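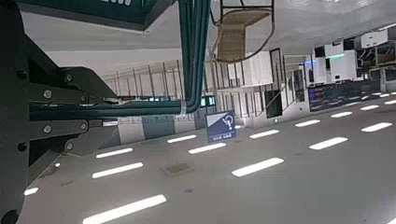 El consumo eléctrico de la iluminación es una de las partidas que menos se revisan en los locales comerciales medianos. En este trabajo comparamos dos formas de repartir la luz en salas de uso diario, con datos recogidos durante abril. Un techo gris claro con tiras LED blancas rectangulares, colocadas en filas diagonales escalonadas, corresponde al primer tipo de reparto, que llamamos continuo. El segundo, el agrupado, concentra los puntos de luz sobre las zonas de trabajo y deja los pasillos con menos nivel.

2. Método
Medimos en 3 salas del edificio Zidar y en el almacén de Brultanine. En cada una se tomaron lecturas con un luxómetro a la altura de la mesa, siempre con las persianas bajadas. Los valores se pasaron a una hoja de cálculo y se repitieron al cabo de 8 días. La sala Hakim se midió dos veces porque la primera serie salió incompleta.

3. El suelo y los reflejos
El acabado del suelo cambia la sensación de claridad. Los materiales brillantes devuelven parte de la luz y pueden molestar a quien trabaja sentado. 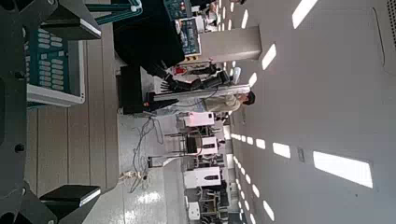 Figura 2. Suelo de lamas de aspecto madera junto a baldosa blanca brillante, con reflejo de la iluminación del techo.

4. Resultados
La lectura más baja del reparto agrupado fue de 112 lux, en un pasillo de Brultanine. En las mesas la diferencia entre ambos repartos fue pequeña. Falta repetir las medidas con luz natural.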